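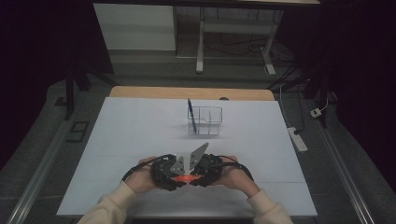

The Lime Kiln at Mellenau: Student Project Report
Yaroslav Horobets

Background
The kiln stands on the east bank of the stream below Mellenau, on land that belonged to the Shevchuk farm. Older maps show a track running from it to a small quarry 380 meters uphill. Our class wanted to find out whether the stone burned in the kiln came from that quarry, and whether the kiln went out of use before or after the road bridge was built.

Fieldwork
We worked at the site for 14 days in August. Two trenches were opened, one across the draw hole and one through the waste heap to the south. Soil was removed in layers of 10 centimeters and sieved. Finds were bagged by layer and washed in the evening.

Trench 1 reached the stone floor of the draw hole at a depth of 60 centimeters. The floor was burned red and covered with a thin layer of ash and lime. Trench 2 was slower going – tree roots had broken up most of the upper layers, so we did not use finds from those for dating.

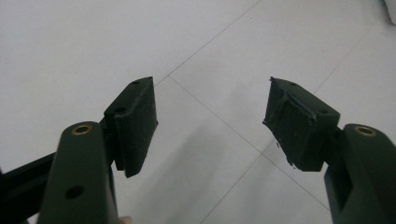

Results
The limestone lumps from Trench 2 match the quarry samples in color and grain, and both contain the same small shell fossils. This supports a local source but does not prove it, as the same bed comes to the surface in other parts of the valley.

Dating is less certain. Two clay pipe stems and a piece of brown glazed bowl came from the ash layer. The bowl is similar to pottery made at Gekar before the bridge was built. It could have been old when it was thrown away.

Further work
The top of the kiln was not recorded because the wall on that side is loose. Charcoal from Trench 1 has been kept for testing next term.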